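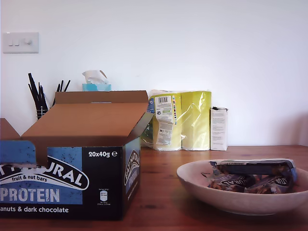
Caltbridge, July, late evening

Got in before nine and started with the thing I left broken yesterday. The Enell planner was still sending the arm to a pre-grasp pose above the bowl that it could reach but could not leave. Wrist joint near its limit, so the downward move had to unwind first, and the controller would time out halfway through. I had been blaming the inverse kinematics. The seed was the problem. Every plan was seeded from the home pose instead of the current joint state, a leftover from when we only planned from home. One line to change, and then an hour of finding the other places that depended on it.

After that, perception. The snack bars are harder than the cartons we used in spring. The wrappers reflect, the depth image has holes exactly where the bar is brightest, and when they are heaped in the bowl the segmentation likes to join two bars into one long one. I tried raising the confidence threshold and lost the bars underneath, which I don't mind. We only ever want the top one. So now Tô sorts the masks by median height, drops any with too much missing depth, and passes on a single candidate. It should have worked like that from the start.

Reran the 168 saved frames through it before lunch. The merged masks went down to 14. Most of the ones left are bars lying parallel and touching, and I don't think a threshold will fix those. Might need the edges from the color image. I wrote that in the notes and left it.

Box side in the afternoon. The bars stand packed in there and the box walls leave very little room for the fingers, so the collision model matters more than anything else. I had the cardboard modeled as a plain open box with no flaps. The planner was quite happy to go straight through a flap. Added them as thin plates with a bit of padding and set their angles by hand. Planning time went up to 200 ms in the worst case, fine for this.

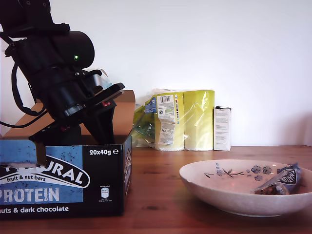 Gripper down in the box, one bar in the bowl.

The speed limit inside the box volume is now separate from the global one. I keep it low and it feels slow to watch, but I would sooner wait than dent the walls and have to redo the model. Also added a check on finger width after closing. If the gap reads lower than the thinnest bar, the state machine goes back up and asks Tô for a new candidate — no more carrying nothing across the table and politely placing it.

Stuvomari logging was a nuisance again. It writes joint states and images on different clocks, and the replay tool quietly assumes one clock. I found it by scrolling through 1,730 rows and seeing the gripper close before the arm had come down. Both streams now get stamped at receipt. Old logs stay wrong. I put a warning in the loader.

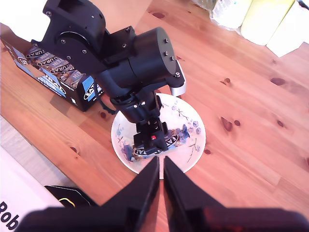

Jaws closed on a bar in the bowl.

Tomorrow: the parallel bars, a proper config file for the flap angles, and a retry limit so it can't ask for new candidates forever. The wrist camera calibration also needs doing again, I have put it off twice. Pushed everything to the branch at half past nine, tests passing except the one that always needs a second run. Ate late. Bed.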